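Zasness Workshop Program
Cable Care and Bench Habits – Handout 5
Revised 4/30/22

Read this before the session. It takes less time than untangling one lead from the Rellix drawer, where 37 of them currently live as a single organism.

What a cable wants

A cable remembers how it was stored. Wrap it tightly around your elbow for a year and it will come out of the drawer shaped like your elbow. A thin cable is worse than a thick one. It weighs nothing, goes wherever it likes, and will find the one object on the bench you were about to pick up.

Most of our trouble happens in the middle of a job, when both hands are busy and the slack has nowhere to go.
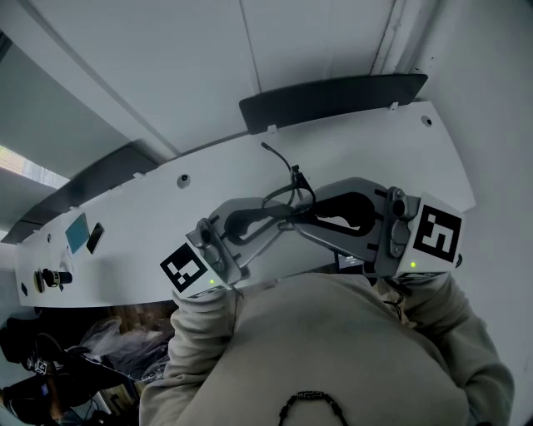

Fig. 1. Thin black cable in loose loops over the work, with its end trailing onto the table.

Loose loops are fine. A loop pulled tight becomes a kink, and a kink is permanent, whatever the Vanags catalog says about its "forgiving" jacket. If you meet resistance, stop pulling. People always pull.

The over-under coil

1. Find both ends first. Starting in the middle is how the Rellix drawer began.
2. Make one ordinary loop, as wide as a dinner plate.
3. Make the next loop with a half twist, so it turns under the first. It will feel wrong for the first few tries.
4. Alternate until you run out of cable or patience.
5. Tie with a Flotex strap. Tape leaves glue, and rubber bands rot.

Dress and light

Sleeves matter more than you'd think. Wide cuffs sweep small parts off a table, and cords around the neck like to dangle into the work. Push up the first and tuck in the second. Headphones are allowed, but keep them low enough to hear someone say "stop."

Work near the window when you can. Black cable on a pale table is easy to follow in daylight – black cable on a black mat at five in the afternoon is a hobby.

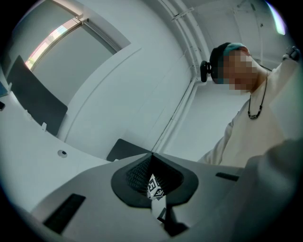
For next time

Bring one badly stored cable from home. You have one. Coil it over-under, toss it across the floor holding one end, and note whether it lands straight or in knots. Write half a page on the result. The September group handed in 83 words between them, so the bar is low.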